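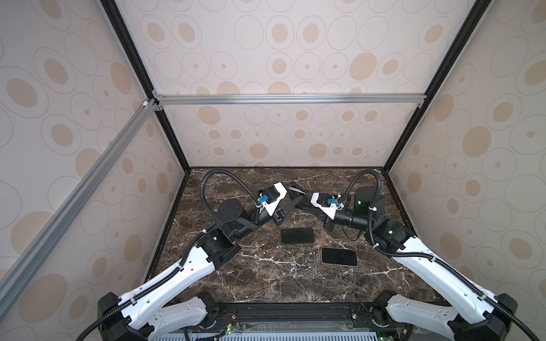 Paired-arm demonstration learning

Home Browse Methods Glossary Random entry Log in

Paired-arm demonstration learning (often just "paired demos" around our lab) is a way of teaching two robot arms to do a job together by recording a person driving both of them, then training a single policy on the recordings. I've been working on it with Danica Leka and Borislav Ivanov at Milten for a while now, so take this entry as written by someone with a favourite – I'll try to be fair to the other camps.

How it works

An operator steers both arms through a task over and over. Every run stores the joint positions, the gripper openings and the camera views, and the policy learns to predict the next short chunk of motion for both arms at once. The "at once" bit matters heaps. Early on we trained a separate policy for each arm, and they'd both go for the same object like two people reaching for the last biscuit.

Our setup is a pair of arms with white links facing inward over a dark marble top, with patterned wallpaper on the walls of the cubicle. The phone task is my pet one: two black smartphones lying on the marble, and the arms have to pick one up, pass it across and set it down neatly. Dark phones on a dark brown surface are a rotten thing for a vision model to sort out, and the pale veins in the stone don't help much either (Borislav reckons they do, a bit, as landmarks).

The Girkelura set

Most of what I can say with any confidence comes from the Girkelura set, which holds 3755 recorded runs. We trained on 3000 of them and kept the rest back. The policy predicts 20 steps ahead and we execute 10 before asking it again. Longer chunks looked smoother but were slower to notice a slipping phone, and shorter ones gave us a jitter at the handover that drove Danica up the wall!

Handovers are still the weak spot. The receiving gripper closes a touch early, the giving one hangs on, and you get a little tug of war. Marin Softić suggested labelling the moment of release by hand, and that helped more than the bigger network we'd spent weeks on.

Criticism

Giuliana Cuervo has argued that varied backgrounds matter more than extra runs, and that labs like ours end up with a policy that knows one bench very well. I think she's mostly right. We haven't yet tried the phone task on a plain benchtop.

Related entries
Kadrić handover score
Action chunking
Gokine teleoperation rig
Grasping dark objects
Release labelling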